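Kistirell newsletter, 2018-09-23

Reading room opens again after the summer

The reading room in Prerkeck was closed the whole of August, and many of you wrote to ask when the doors would open. They are open now. The work on the roof took longer than we planned, but the rain does not come in anymore and the back wall has dried well.

During the closing we moved over 2,000 books to the school in Erkora and then brought them back. Abdelghani Amrani lent us his van for this and drove it himself on 7 evenings. The Amrani family also gave us 300 books from the house of his late uncle, most of them travel books and old atlases. They are not in the catalog yet. If you want to look at them, please ask at the desk and we will bring a box to you.

Opening hours stay the same as in spring. The evening hour for students comes back too, but it will be in the small room upstairs, where the light is better. We ask students to leave their bags on the shelf by the door - the stairs are narrow and last year two people fell over a backpack.

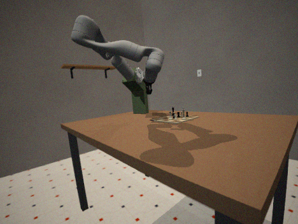 Game evenings and the winter program

Game evenings start again next month. We will have chess and checkers for beginners, and a word game table for those who are learning the language, as I did myself at such a table some years ago. You do not need to bring anything. Children are welcome together with an adult.

For the winter program we are looking for people who can read aloud for half an hour. It can be a story, a letter, or a chapter from a book you like. Last winter we had readings in four languages, and the listeners were very patient with all of us.

The roof cost more than the sum we had saved, and we still miss 2,000 euros. There is a box at the desk, and we will also sell the double copies from our shelves, mainly crime novels and cookbooks. The prices are written inside the cover in pencil. If you borrowed a book before the closing and it is still at your home, please bring it back without worry. We will not ask for a late fee until the end of next month.

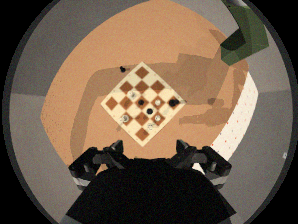 A small checkered board, with pieces on some of the brown squares.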